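Moving update, sort of

November 1, 2020

Ok so it has been a while. Last post was in September and I said I would write every week, ha. Quick one tonight while the pasta water boils.

We are in. Tullstead, second floor, end of the hall, 19 stairs up because the elevator is "scheduled." I know it's 19 because I counted every one of them with a box of cookbooks on my hip. The old place is handed back, keys dropped through the slot, deposit pending. They are trying to keep 70 dollars of it for a blind that was broken when I moved in. I have the email. I have the photo of the blind. We'll see.

Biggest lesson so far – get the movers to say the price out loud and then get it in writing. I went with Ustari in the end. Not the cheapest quote but the guy picked up the phone himself and didn't call me "hon." They showed up early, which threw me, I was still taping. Two hours and done. One lamp lost its shade, I think it went in the dumpster with the packing paper, so that one is on me.

The other outfit wanted a cash deposit and wouldn't give me an address. No thank you.

Boxes. I did the thing where you label by room, and it worked for the first half. Then it got late and I started writing MISC. There are so many MISC. One had a colander, my tax stuff and a single roller skate. If you are packing right now, stop at ten at night and go to bed, you will thank yourself. I'm serious.

Living room is the closest to finished. Walls still need a wipe and probably paint, the landlord says any color as long as I put it back to white when I leave. So, white then. 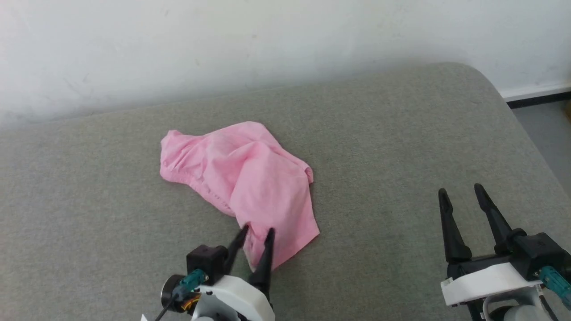
Gray cushion, white wall. Scuffs still there.

Kitchen is small. Smaller than I rememberd from the viewing. The oven door opens and you have to stand beside it, not in front. But it's gas and it gets hot fast, and there is a window over the sink that looks onto somebody's tomato plants, all brown now. I made soup the first night with what I had – lentils, an onion, the end of the cumin. Ate it out of the measuring jug. Could not find bowls. Bowls were in MISC.

Internet was the nightmare. I signed up with Fisance two weeks ahead like a grown up. Got a confirmation. Moving day comes, nothing. Called, on hold 3 times, each person very nice, each person with a different story. The line was never active, the line was active at the wrong unit, the line was active and I should try turning it off and on. Kavinda Gamage from downstairs heard me out on the landing, going over it all again with my sister, and gave me his guest password on the back of a receipt. Total stranger. I owe that man a pie. It finally came on for real yesterday and I watched four episodes of a show I don't even like.

Money, since a few of you asked. All in I'm at just under 4,000 with first month, deposit, movers, the new mattress and a frankly silly amount of takeout. I had set aside less. I'll eat lentils. The mattress was worth it though, my back has stopped doing the thing.

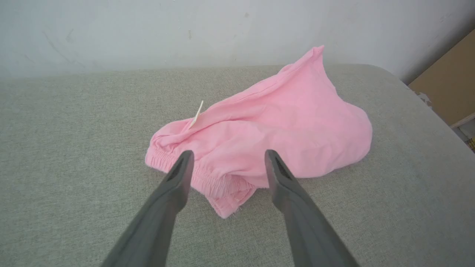 Miah is the corner store and it's my favorite thing about the neighborhood so far. Open late, good bread, and the freezer has those paratha you can do straight in the pan. The woman at the register asked if I was "the new end of the hall" so word travels. I bought a plant from the bucket outside the door. No idea what it is. Thick leaves, kind of smug looking. It's on the kitchen windowsill and hasn't died.

Things I still don't have: a shower curtain rod that stays up, a can opener, curtains in the bedroom, a mailbox key. The mailbox key is a whole saga, the super says the last tenant has it, the last tenant moved to Ohio. So if you mailed me something to the new adress, it's in there. I can see the corner of an envelope through the slot. Might be yours Jen.

Next job is the closet. There's one shelf, very high, and a rail somebody hung crooked. I want to take it down and do it right but I need a level and a drill and probably a person who knows about walls. Is it drywall anchors or the toggle things? I got two different answers at the hardware store. Tell me in the comments please.

Ok water is boiling over. More soon, pictures of the plant if it makes it to next week.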